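A chave de Gretden

Gudrun Tangen chegou à pensão às 4 da tarde, com a mala do pai e uma carta sem remetente.
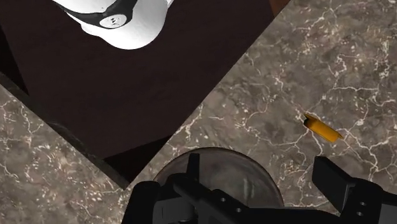 A dona, Anneli Saarinen, leu a carta duas vezes e devolveu-a.
– O quarto do seu pai era o 128. Pagou até março.
– Ele morreu em janeiro.
– Eu sei. Não o aluguei a mais ninguém.

Subiram sem falar. No quarto havia uma cama feita, um casaco e três cadernos. Gudrun abriu o primeiro. Eram horários de barcos – só isso, página após página.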